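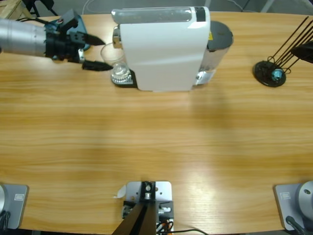

Anju Joshi
Technician, Remau test room, Durnville

In April one of our arms closed on a glass at the coffee machine and did not stop when the glass broke. The log said "grip complete". I think this message is the real fault - more serious than the broken glass.

My colleagues wanted softer fingers. I do not agree. A finger can be soft and the software can still be wrong. The arm knew its position, but it did not check the force, and it reported success anyway. Glenys Meredith found the same false message 3 times in 1131 older runs.

We should treat each of these as an accident, also when nothing was broken. For now I ask that a person confirms every grip on glass. It is slow, and I accept this.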